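The budget meeting was set for three, and Frida Vestergaard had the two quotes printed by noon. Sadeck wanted a single payment for the arm and a service contract on top. Humerix would lease one by the month, with the gripper billed as a separate line.

"What's the 700?" Jouko asked.

"Spare fingers. One set."

"For rubber tips?"

"For the whole finger. The tips are 43."

He wrote both numbers in the margin and drew a box around them. Jouko Vainio had run purchasing at Rautiainen for a long time, and he drew boxes around anything he meant to argue about.

Frida had left out the table, the power supply and the play food. Last year she had put the play food in, and Hilkka Ojala from accounts had sent the whole request back with a question mark beside the word strawberry. It had taken until September to get it signed.

"Can I see what it does before I go in there?" Jouko said.

They walked down to the lab. Junpei Tsuchiya was at the keyboard and didn't look up.
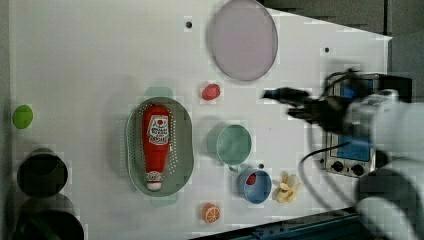 "How long does the lease run?" Jouko asked.

"Three years. Then we can buy it out or send it back."

"And if we buy from Sadeck?"

"Then it's ours, and we pay for the repairs once the contract ends."

Jouko looked at the table for a while. He asked what the colander had cost. Frida said she had brought it from home.

"Put it on the list," he said. "If it breaks, you'll want another one."

She took his pen and wrote it in under the fingers.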